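Caring for Knitted and Crocheted Baby Clothes

Last updated: July

Many parents receive handmade clothes for a new baby, and after the first milk stain they are afraid to wash them. I was the same. In our home in Delivberg we had a whole drawer of small hats and cardigans, and I spoiled two of them before I learned how to do it properly.

First, look for what the yarn is made of. If the piece was a gift, ask the person who made it. Cotton and acrylic can usually go in the machine, inside a mesh bag, at 30 degrees with a gentle spin. Wool I wash only by hand. If you cannot find out, treat it as wool.

For hand washing, fill a basin with 8 liters of cool water and add one small spoon of mild soap without perfume. Put the clothes in and press them softly with the palm. Do not rub and do not twist. Let them rest for ten minutes, then rinse until the water stays clear.

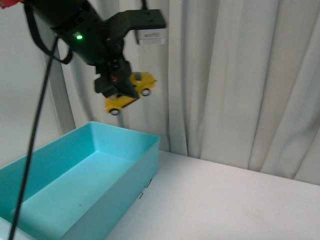

Drying is the part where most mistakes happen. A wet knitted piece is heavy, and when you hang it on a line the sleeves become long like for an older child. Lay it on a dry towel, roll the towel together with the piece inside, and press. After this, put it flat on a second towel, away from the heater, and pull it gently back to its shape.

Milk stains should be soaked in cold water the same evening. Hot water makes them stay. For old yellow spots I use the Gukar stain soap, which they sell in the Kistport market, and I leave it for one hour before washing. Try it first on the inside of a seam.

Before each wearing, check every button and ribbon with your fingers. If one moves too easily, sew it again with strong thread or take it away completely.

When the baby has grown out of the clothes, wash them one more time and store them folded in a cotton bag. Plastic keeps the damp inside. I write the size on a piece of paper and put it on top, so I do not need to open all the bags when a friend asks for something small.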